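Fiction > Short Stories > Peg

Last updated: 2022-04-24

PEG

Apinya Kongkaew had been hired by Lunddale to write instructions, and on her first morning they gave her a board.

It was white, it lay flat, and it had blue parts and shallow cutouts for blue parts to go in. Lunddale made it in a low building outside Jarkport, between a tire place and a second tire place. The board was going out in the spring, and it needed a sheet of paper to go with it. The sheet could have 200 words. The last person had used four.

"Put pegs in holes," Apinya read aloud.

"Customers found it abrupt," said Pornthip Intarasuk.

Pornthip ran the Documents department, meaning the desk by the window and now also the desk by the copier. She had been at Lunddale for 22 years and had a cardigan that lived on the back of her chair and was never seen to leave it. She had written the instructions for the folding step, the other folding step, and the Ludden, a coat rack whose sheet ran to six pages and contained the word "beware."

"What's it for?" Apinya asked.

"It's a board."

"Yes, but who sits down with it? Is it for kids? Is it for people getting the use of their hands back?"

"It's for people who've bought it," said Pornthip, and went to see about the coffee.

Apinya spent the morning with the board. She picked up a peg and put it in. She took it out. She wrote, "Select a peg," and felt that this had gone well, and then saw that she had no idea which one. Did it matter? She tried a peg where it plainly wasn't wanted and it sat there at a tilt, like an uncle at a christening. So it mattered. She wrote, "Select the correct peg," and could hear the customers finding it abrupt.

By lunch she had this:

"Welcome to your board. Place it on a flat surface with the long way running away from you. Choose a blue part. Look for the outline that matches it. Hold the part above the outline until you feel sure."

Pornthip read it standing up, eating a pear.

"Until you feel sure of what?"

"That it's the right one."

"And if they don't feel sure?"

"Then I suppose they keep holding it."

Pornthip chewed. "For how long?"

Apinya looked at the sheet. She hadn't allowed for this. She pictured a man in a kitchen somewhere with a peg in his hand, supper going cold, his wife saying his name in the doorway.

"I had one like that with the Ludden," Pornthip said. "I wrote 'tighten the screw.' I didn't write 'stop.' We got a letter."

In the afternoon they took the board into the photo room, where the light was the color of skim milk and the dark cloth behind the table made everything look as though it were about to be cross-examined. 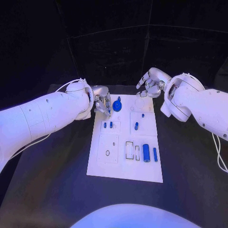

Step 3, a blue peg held above the board.

"There," said Pornthip. "That's your step three. What's happening in it?"

"It's about to go in."

"Is it?"

Apinya looked harder. The peg was over the board. It was not in the board. Beyond that she was surprised at how little she'd be willing to swear to.

"It might be coming out," she said.

"It might. So what do you write?"

"'Hold the peg above the board'?"

"You've got that. They've been holding it since lunch. The poor souls' arms are dropping off."

They went back to the desks. Apinya crossed out "until you feel sure" and wrote "for a moment." Pornthip crossed out "a moment," on the grounds that people in Jarkport had moments and people in the city had other ideas about them. Apinya wrote "briefly." They both looked at "briefly" with dislike. The man from sales, whose name was Saxena and who came by every day at three to ask whether it was done, asked whether it was done.

"She's at step three," said Pornthip.

"How many steps are there?"

"We don't know yet."

"It's pegs," said Saxena. "They go in the holes."

"That's been tried," said Pornthip.

When he had gone, Apinya put her head down on the blotter. She said, into the blotter, that she had a degree. She said that she'd written 30 pages on a single poem once and had gotten a very nice note in the margin. Pornthip said she was sure the poem had been grateful, and pushed the board across the desk.

"Do it with your eyes shut," she said.

"Why?"

"You're asking a lot of questions for someone with her face on a desk."

So Apinya shut her eyes. She found the edge of the board, then the dip of a cutout, and ran a finger around it. She felt among the parts for one that seemed likely, and it wasn't, and she put it back and found another. Somewhere behind her the copier woke, cleared its throat and went back to sleep. She brought the part over to where her finger was still keeping the place. It touched, and slid a little, and then it dropped in with a small, smug click.

She opened her eyes.

"I kept a finger on the spot," she said. "With the other hand. I wouldn't have found it again."

"Write that," said Pornthip.

"But they'll have their eyes open."

"You'd think so," said Pornthip, who had read the letters.

Apinya wrote it. She wrote, "Keep your place with your free hand," and then she wrote, "Lower the peg," and then, after some thought, "Let go." It seemed a lot to ask of a stranger. She read the whole thing through and it came in well under, so she added a line at the end about wiping the board with a soft cloth, as she'd noticed that all the others had one.

Pornthip took it to the window to read. She read it the way she ate pears, right down to the stalk. Outside, a man from the first tire place was rolling a tire over to the second tire place.

"You never tell them how to know they're done," she said.

"When there aren't any pegs left."

"Some of them will have lost one."

Apinya took the sheet back. It was nearly 6, and the cardigan hung on the chair with its arms at its sides. She uncapped her pen, wrote "Step 7," and asked Pornthip whether she could see the letter about the screw.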